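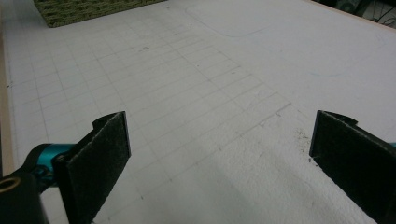
Flornside is a residential estate on the northern edge of the town of Clomomel. It was laid out on former grazing land and consists of 515 dwellings, most of them two-storey houses in short terraces and pairs, with a smaller number of detached houses and three low blocks of flats. The estate is bounded to the south by Yap Lane, to the west by the Gorolell, a small stream, and to the north and east by farmland.

Name

The name is taken from Flornside Farm, which stood near what is now the junction of Upper Flornside and Pound Close. Older maps give it as Flornsyde and, in one case, Florn Side. The first part may refer to a personal name or to a lost field name. The farmhouse was pulled down before building began, but part of its garden wall survives behind the houses on the east side of Pound Close.

History

The land was farmed as a single holding until the death of its last tenant, after which it was let in parcels for grazing. An early proposal to build on the whole site was refused on the grounds of poor drainage and the lack of a second road access. A revised scheme was approved after the developer agreed to widen Yap Lane and to leave the strip beside the stream unbuilt.

Work was carried out in three phases. The first covered the southern part of the site, nearest the town, and included the shops and the first block of flats. The second phase, the largest, took in Upper Flornside and the closes leading off it. The third phase was delayed by a fall in house prices, during which the roads and kerbs at the northern end were in place but no houses stood on them. Residents of the second phase used the empty roads for parking and, in summer, for an informal market. When building resumed, the plans were changed to include more small houses and fewer detached ones.

A fourth phase, east of Pound Close, was drawn up but never submitted. The land remains in agricultural use.

Layout and housing

The main road through the estate is Upper Flornside, which runs north from Yap Lane and bends west towards the stream before ending in a turning circle. Most of the other streets are closes leading off it. Footpaths link the ends of many of the closes, so that it is possible to cross the estate on foot by a much shorter route than by car.

The houses of the first phase are built of red brick with concrete roof tiles. They have separate kitchens at the front and a living room running the full width of the back. Garages were provided in blocks at the ends of the terraces. Many of these proved too narrow for later cars and are used for storage, and one block was cleared to make an open parking area.

Second-phase houses are of a paler brick, with rendered panels under the upstairs windows. The commonest type has three bedrooms, a combined kitchen and dining room, and a small porch. Owners have often extended these at the rear or converted the loft. Flat-roofed side extensions were permitted at first but are now normally refused, and a pitched roof is asked for instead.

In the third phase the houses are closer to the road and have parking spaces in front. Front gardens are small or absent. This part of the estate has a higher share of rented property than the rest.

The three blocks of flats contain 50 flats between them. Each block has a shared entrance, a bin store and a drying area. The flats were sold on long leases, and the freehold of each block is now held by a company owned jointly by the leaseholders. The blocks have no lifts.

Tenure and management

Most houses on the estate are freehold. The deeds of first- and second-phase houses contain covenants that forbid the keeping of poultry, the parking of caravans in front of the building line and the putting up of fences or hedges in open-plan front gardens. The covenant on fences has been widely ignored, particularly on Upper Flornside, and there is no record of its having been enforced. The covenant on caravans has been the subject of several letters but no court action.

Roads and street lighting in the first two phases were adopted by the council on completion. Those in the third phase remained private for some years owing to a dispute over the depth of the surface water drains. They were adopted after the drains had been relaid at the developer's cost. Two short parking courts are still private, and the 108 households that have the right to use them pay a yearly charge for their upkeep.

The grassed areas are mown by the council, apart from a triangle at the mouth of Pound Close, which was left out of the original transfer. Its ownership is uncertain and it is cut by neighbouring residents.

Drainage and flooding

The western side of the estate slopes gently to the Gorolell. The unbuilt strip beside the stream was designed to take flood water and does so in most winters, when the path along it may be closed for a few days. Water has entered gardens in the lowest closes but the floors of the houses there were set above the level of the surrounding ground.

A storage pond was added at the northern end during the third phase. It is fenced and is dry for much of the year. House buyers on the western side are usually advised to ask for a flood report, and some insurers have charged higher premiums for addresses nearest the stream.

Amenities

A parade of shops stands at the southern entrance. It has held a general store since it opened, along with a hairdresser and a takeaway. A fourth unit, first let as a butcher's, has also been a launderette and a letting agency. There are one-bedroom flats above the shops, which are let with the units or separately.

The estate has two play areas. The older one, off Yap Lane, was re-equipped when the third phase was built. A meeting hall was included in the original plans but the site set aside for it was later used for houses. Public meetings are normally held in the primary school on Yap Lane, which predates the estate and was enlarged to serve it.

Transport

Buses between Flornside and the centre of Clomomel run along Upper Flornside as far as the turning circle. There is no Sunday service. The second road access asked for by planners was provided by a link at the eastern end of Yap Lane, though all traffic still enters the estate itself by the single junction with Upper Flornside. An emergency gate at the northern end opens on to a farm track and is kept locked.

Property market

Houses at Flornside have generally sold for slightly less than similar ones in the older parts of Clomomel. The difference is usually put down to the distance from the railway station. Second-phase houses with three bedrooms change hands most often. The detached houses on the eastern edge, which look over open fields, are the most expensive and come up for sale less often than any other type.

The flats were slow to sell for a period when the remaining terms of their leases had become short. Prices recovered once the freeholds had been bought and the leases extended.

See also

Clomomel
Gorolell (stream)
Yap Lane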